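Wenn der Greifer mitten in der Bewegung stehen bleibt: Fehlersuche am Kabel des Handgelenks

Wer einen kleinen Tischroboter eine Weile betreibt, kennt das vermutlich: Der Arm fährt brav seine Bahn, senkt sich über das Objekt, und dann passiert einfach nichts mehr. Keine Schutzabschaltung, kein lautes Klacken der Bremsen, nur eine Fehlermeldung vom Greifer und ein Arm, der geduldig in der Luft wartet. Bei uns in der Werkstatt von Slaoui hat uns dieser Fehler im August fast eine ganze Woche gekostet, und weil ich seither immer wieder danach gefragt werde, schreibe ich den Weg jetzt einmal ordentlich auf (ordentlich heißt bei mir leider auch: ausführlich, also holt euch ruhig einen Kaffee).

Woran man den Fehler erkennt

Unsere Steuerung, Trakeo, meldet in diesem Fall »Greifer antwortet nicht«. Das Gemeine daran ist, dass dieselbe Meldung auch bei einem blockierten Finger kommt oder wenn jemand die falsche Greiferkonfiguration geladen hat. Ich habe deshalb zuerst zwei Tage lang Parameter verstellt, was ich niemandem empfehlen möchte. Typisch für ein Kabelproblem ist, dass der Aussetzer von der Haltung des Arms abhängt. Nah am Sockel läuft alles wunderbar, und sobald sich der Arm streckt und das Handgelenk nach unten kippt, reißt die Verbindung ab. Schaut euch also im Protokoll nicht nur die Uhrzeit an, sondern auch die Gelenkwinkel!

Bevor ihr etwas anfasst

Bitte haltet den Arm an, fahrt ihn in eine Lage, in der er nicht absacken kann, und schaltet ihn dann am Hauptschalter aus. Der Not-Halt allein genügt für Arbeiten am Stecker nicht. Falls der Greifer beim Aussetzer noch etwas festhält, legt vorher eine Hand voll Schaumstoff oder ein Tuch darunter, denn manche Greifer öffnen sich, sobald der Strom weg ist, andere halten fest. Welche Sorte ihr habt, steht im Handbuch, und es lohnt sich wirklich, das vorher nachzulesen. Finger haben zwischen den Greiferbacken auch bei ausgeschaltetem Gerät nichts verloren.

Schritt 1: Den Stecker prüfen

Löst den Stecker am Greifer und schaut euch die Kontakte mit einer Lampe an. Verbogene Stifte sieht man meist sofort. Steckt ihn wieder ein und dreht die Überwurfmutter von Hand fest, ohne Zange. Bei uns saß sie tadellos, ich war fast ein bisschen enttäuscht.

Schritt 2: Dem Kabel folgen

Tastet nun das Kabel vom Greifer bis zum Sockel ab. Achtet auf Knicke, Druckstellen und vor allem auf die Stellen, an denen es festgebunden ist. Genau dort lag unser Fehler: Ein Klettband saß so stramm, dass dem Kabel zum Handgelenk hin keine Reserve blieb. Bei jeder tiefen Greifbewegung wurde es gezogen, und irgendwann war eine Ader gebrochen. Von außen war der Mantel völlig glatt! Gefunden hat es am Ende Hala Zaki mit dem Durchgangsprüfer, indem sie das ausgebaute Kabel langsam zwischen den Händen gebogen hat, während ich auf das Piepsen lauschte.

Schritt 3: Neu verlegen

Lasst beim neuen Kabel vor jedem Gelenk eine weiche Schlaufe. Wir geben jetzt 50 Millimeter mehr, als man nach Augenmaß für nötig hält. Die Bänder dürfen das Kabel führen, aber nicht klemmen; es sollte sich darunter noch mit zwei Fingern verschieben lassen. Danach bewegt ihr den stromlosen Arm, sofern euer Modell das erlaubt, einmal zu zweit von Hand durch die äußersten Lagen.

Schritt 4: Langsam testen

Schaltet ein und fahrt mit 20 Prozent der Geschwindigkeit die Haltungen an, bei denen es vorher geklemmt hat. Nehmt dafür leichte Dinge, um die es nicht schade ist. Wir stellen gern ein bisschen Durcheinander auf den Tisch, Papierkugeln, einen Schaumstoffwürfel auf dem Teller, eine offene Schublade, damit der Arm unterschiedlich hoch und weit greifen muss.
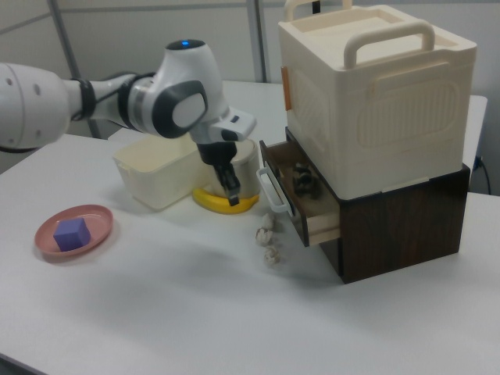

Foto: Werkstatt Slaoui / Tradilberg

Über der Banane hängt der Greifer tief und das Handgelenk ist deutlich geneigt, also eine Haltung, wie wir sie für den Test brauchen. Das schwarze Kabel ist am oberen Armsegment festgebunden; an solchen Stellen prüfe ich inzwischen immer zuerst. Haltet in jeder Lage an, öffnet und schließt den Greifer mehrmals und lest dabei die Meldungen mit. Erst wenn alles ruhig bleibt, geht es in Stufen auf die normale Geschwindigkeit.

Zum Schluss lassen wir über Nacht einen Dauerlauf hinter der verriegelten Schutztür laufen. Unserer hatte 1.001 Greifzyklen (der eine extra war ein Tippfehler von mir, den wir liebevoll behalten haben) und brachte keine einzige Meldung mehr.

Falls der Fehler bei euch trotzdem wiederkommt, tauscht testweise den Greifer gegen einen baugleichen und wiederholt Schritt 4. Wandert das Problem mit, liegt es am Greifer selbst, und dann gehört er zum Hersteller. Das alte Kabel bitte gleich durchschneiden, bevor es wieder in der Ersatzteilkiste landet.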